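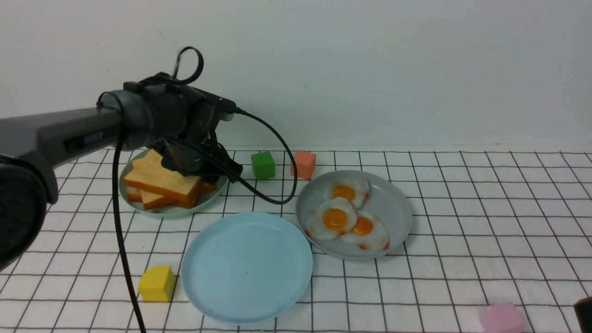
Second arm or spares first? Budget closes end of March

Posted by Liesl Widmer, 11th March

We have one arm on the breakfast bench (toast, eggs, foam cubes, printed grid cover) and money for one larger purchase this year. Option A is a second arm from Misora. Option B is a spare wrist and gripper, two cable sets, proper cable routing and a new table cover. B costs 70 per cent of A. Lead time on either is 50 days. Which would you put forward?

Nisreen Obeidat
B. With one arm and no spare wrist, a failed motor module stops all work for the full lead time. What is your downtime so far?

Liesl Widmer
104 hours since we started logging. Most of it was wrist motors, the rest cables.

hiba_atallah
I'd go the other way. A second arm is a complete set of spares that also does work in the meantime. If the first one fails, swap the wrist across and carry on with one.

Nisreen Obeidat
Then you have paid full price for a donor. You also need a second controller licence, a second mount and a wider table. Are those in the quote?

hiba_atallah
Mount yes, licence I don't know. Liesl?

Liesl Widmer
Mount is in. Licence and table are not.

Carla Khoury
Whichever you choose, sort the cables now. You've got one hanging in a long loop off the wrist and another going straight down from the arm beside the yellow cube. Sooner or later one will catch a plate rim. We use the Rizk clips, 100 to a bag, charged to consumables, so no approval needed.

Liesl Widmer
Noted. Do they hold on a round housing?

Carla Khoury
With the strap version, yes. The adhesive ones came off ours within a week.

tala.smadi
Agree with Hiba on principle but not on this quote. Get the licence price in writing first. At Sirnden we left it out and had to go back for more money in the same quarter. Table covers are cheap, so I'd take that line out of B as well. Ours wrinkle too and we just reprint.

hiba_atallah
Fair. I still think B leaves you with the same throughput next year.

Liesl Widmer
It does. I'll ask Misora for the licence figure and post both totals.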